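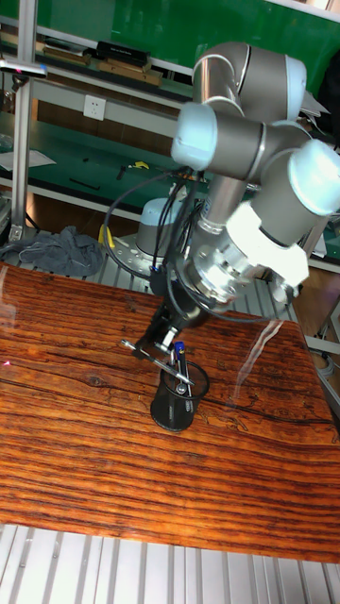 I have been fussy about desks for as long as I've had one, and I blame my first job, where I shared a table with four other people and one stapler. I spent half my mornings hunting for a pen! So when I started Stuvemari, I started small, with the stuff that lives on top of the desk. A black mesh pen holder is still my favorite place to begin with a new client, the plain upright kind with the perforated wire side, because you can see a blue-capped pen through it from across the room and you know right away where it goes back. Put a silver one in next to it and you've got most of what a person needs to get through a phone call. I like mine on a table with some color in it, too, and a glossy reddish-orange wood grain with dark knots makes me happy on a gray morning.

Anyway, hello! I'm Tuulikki Laitinen, and Stuvemari is my little desk and home office organizing business. I opened it 19 years ago in the back of my sister's fabric store, with a folding table and a label maker that only printed in capitals (I still have it, and it still only prints in capitals). These days there are two of us. Ľudovít Murín came on to help with a big law office move and just kept showing up, which suited me fine. He does drawers and cables. I do surfaces, paper and anything involving a conversation about whether you really need to keep it.

We work in homes, school offices, dental practices, one very dusty piano shop. Our space is 600 square feet upstairs from the bakery on Haddad Street, and you're welcome to come up and try out cups, trays and drawer dividers before you buy any. Bring your own pens if you like, the fat ones especially, so you can see how they fit. Coffee's on until 2 and the stairs are steep, so call from the sidewalk if you'd like a hand with a box.

A first visit takes a morning. I'll ask you to leave the desk exactly as it is, crumbs and all, and I promise I've seen worse (mine, every January, when I do the taxes). We test every pen, toss the dried-up ones, and put the good ones back where your hand goes looking for them. Then we start on the drawers, and that's when I call Ľudovít.

Stuvemari Desk & Home Office Organizing | 27 Haddad Street, upstairs | Contact | © Stuvemari, all rights reserved | Back to top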